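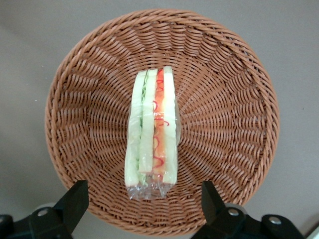
Veikko Tikkanen asked, on reading the first issue of this section, whether the comparison of fingers could not be carried out on rigid test blocks alone, as blocks are cheaper and do not spoil. The procedure has been kept as issued. Blocks may be used for the checks in 4.1, but the results entered in the comparison sheet must come from packaged goods. A wrapped sandwich gives way under the fingers and its film can slip over the bread, and neither effect can be measured on a block.

4 Comparing gripper fingers

This section applies to the Jusodell and Dirnura finger sets when fitted to the Melden parallel gripper. It should be read together with Section 3 (Wrist camera alignment).

4.1 Before starting

1. Stop the arm and isolate the gripper supply at the cell panel.

2. Fit the first finger set. Tighten the finger screws by hand, then with the key supplied. Do not use thread adhesive during a comparison.

3. Restore the supply and open and close the gripper 6 times without a load. The fingers must meet evenly along their inner faces.

4. Open the live view from the wrist camera. Both fingertips must be visible in the lower part of the view when the gripper is fully open. If either is missing, return to Section 3.

CAUTION: Keep hands clear of the fingers whenever the supply is on. The controller does not detect a hand between them.

4.2 Soft goods in a basket

1. Place one wrapped item in the wicker basket, near the middle, with clear space to its left and right.

2. Set the closing force to the lowest value on the controller and the travel speed to 70 mm per second.

3. Bring the open gripper over the basket and turn the wrist until the fingers will close across the narrow side of the item.

4. Lower, close, and lift clear of the rim. Hold for two seconds, then set the item down in the same basket.

5. Inspect the item. Record any tear in the film, any crushing of the bread and any contact between the fingers and the basket wall.

6. If the item was dropped, raise the force by one step and repeat with a fresh item.

Note: Gather loose film at the end of the pack away from the line of the fingers where possible. A pick made on loose film alone is to be recorded as a failed pick, even if the item is lifted.

4.3 Mixed goods on the stepped rack

1. Place the clear stepped rack on the table at an angle to the arm. Leave the tray and the basket within reach, but not beneath the rack.

2. Load the rack with goods of differing shape. The set should include wrapped bars, small cartons and at least one round container. Goods may lie at an angle or upside down.

3. Check the camera view for glare from the clear panels. Small bright spots are acceptable. If a spot covers printed lettering on an item that is to be picked, move the lamp and leave the rack in place.
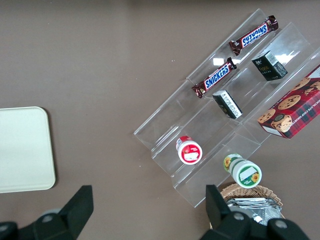

4. Start the pick list on the controller. The arm will approach each item from above and pause before closing.

5. At each pause, confirm that neither finger will strike the step behind the item. Press Hold if there is any doubt.

6. Change to the second finger set, repeat 4.1, and run the same pick list with the goods returned to their former positions.

CAUTION: The rack is light and may slide if a finger catches its edge. Do not steady it by hand while the arm is enabled.

4.4 Recording results

Enter each pick on the comparison sheet as made, failed or stopped by the operator. State the finger set, the closing force and the item. Picks stopped by the operator are not counted as failures, but the reason must be written in the remarks column.

Finger pads are to be replaced after 500 picks, or sooner if the surface has become smooth. Replacement pads are ordered from Pesonen under the part number marked on the pad carrier.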